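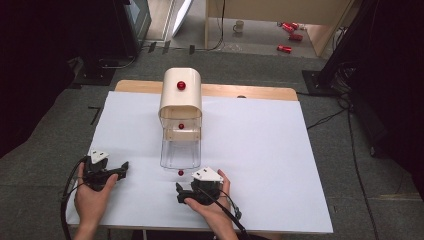
Unit 8. Household and Shop-Floor Chores: What Machines Can Do Today

Course handout, Corkura Technical Institute, Automation Track

Reading before the session: sections 2 and 3. Section 4 is needed for the written assignment.

1. The question

The question for this unit is narrow. Given a chore that an adult does without thinking, can a machine do it at a useful speed, in a place it was not set up for, without a person standing by? All three conditions count. A system that meets only the first is a demonstration. One that meets the first two is a supervised tool. The term "autonomous" is kept in this course for systems that meet all three.

By this standard the list of solved household chores is short. Floor vacuuming is on it, with limits (cables, stairs, deep rugs). Lawn mowing is on it where the yard is fenced or mapped. Dishwashers and washing machines solve the washing step and leave loading, unloading and folding to people. On the shop floor the list is longer because the floor can be arranged to suit the machine: parts arrive in trays, fixtures hold them, and lighting is fixed.

2. Worked case: small items and a drawer

Consider putting small balls into a drawer and closing it. The task divides as follows.

a. Locate the balls and the drawer.
b. Pick up one ball.
c. Carry it over the open drawer.
d. Release it inside.
e. Repeat until all are in.
f. Push the drawer shut.

Step a is mostly solved for colored objects on a plain surface. It is weaker for clear plastic. A transparent drawer returns poor depth readings from most structured-light and stereo sensors, and the surface behind it shows through. The position of a clear wall often has to be inferred from its edges and highlights.

Step b depends on contact. A ball touches a flat jaw at one point, so a small error in height or centering makes it roll or squirt out. Soft pads help. So does closing slowly. A glossy surface lowers friction further and adds reflections that shift with the camera.

Steps c and d are easy in free space and less easy near a drawer wall. The jaws need room to open. If the drawer is narrow, the release pose has to be planned along with the grasp pose, and a good grasp may have to be given up for one that allows a clean release.

Step f is a force problem. A light drawer unit slides on the table when pushed. A person braces it with the other hand, usually without noticing. A two-arm system must be given this behavior or must learn it — either way, the second arm is doing work that does not appear in the task description.

3. Two approaches

Scripted control. Poses are measured, motions are programmed, and errors are handled by rules. Fast and repeatable in a fixed cell. Moving the unit can mean measuring again.

Learning from demonstration. People perform the task many times, with an arm under remote control or with handheld grippers of the same shape as the robot's. Hand motion and camera views are recorded and a policy is trained on them. With handheld grippers, the gripper pose must be tracked, commonly with printed markers, onboard cameras or both. The method tolerates changes in layout better. It is weaker on rare failures, which are rare in the training set as well.

The Flalluvska exercise set used in the lab contains 2,000 drawer episodes. Of these, 1,717 passed screening. The rest were removed for lost tracking or missing segments. Students should note that screening also removes some of the difficult cases, and should say so when reporting a success rate.

4. Assignment

Choose one chore from your own home or workplace. Divide it into no more than 9 steps. For each step state:

— what must be sensed
— what contact is made, and with what force (light, moderate, high)
— what happens if the step fails, and whether the failure can be detected

Then state which of the three conditions in section 1 could be met with current equipment. Two pages maximum. Anine planner files may be attached; they do not count toward the page limit. Groups using the Hwang bench should reserve it before starting the write-up.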